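**Rose gold plate wearing off, worth redoing?**

**grundiso_gal:** So my everyday bangle is rose gold over who knows what, and the inside is going kind of silvery after a year. A local place quoted me $40 to replate it. I paid less than that for the bangle lol. Do I bother?

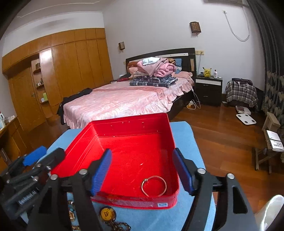 I wear it typing all day, so I'm guessing the desk is what's killing it. I also never take it off to wash dishes (I know, I know).

**nalov437:** Nope. Plating on a cheap base metal wears right off again. Put the $40 toward gold filled.

**tinroofpat:** Disagree! I had mine redone last December and it still looks great. Ask how thick they go, that matters way more than the base.

**nalov437:** @tinroofpat do you wear yours every day though?

**tinroofpat:** ...weekends mostly. Fair.

**grundiso_gal:** Ok, leaning toward leaving it alone and taking it off for dishes. Does clear nail polish on the inside do anything?

**nalov437:** For a week or two, then it peels.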